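Drellum Project, Example Gathering Group
Minutes, March 9, 2019

Present: Nafula Muli (chair), Gilmar Meireles

1. The December minutes were approved.
2. Mr. Meireles reported 790 simulated runs accepted and 39 rejected. Nine await review.
3. Ms. Muli asked that rejected runs be kept and labeled. Agreed.
4. Bedroom task: 17 new starting positions to be added.

Attachment to item 4: 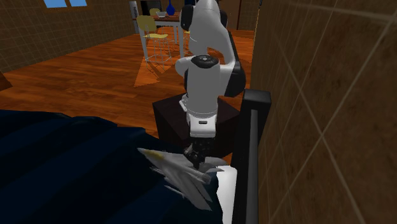
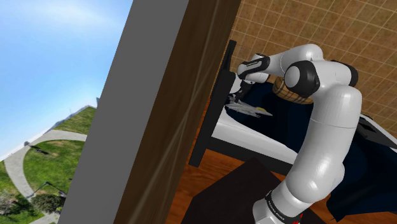 Bedroom task, simulated: arm and toy jet, two views.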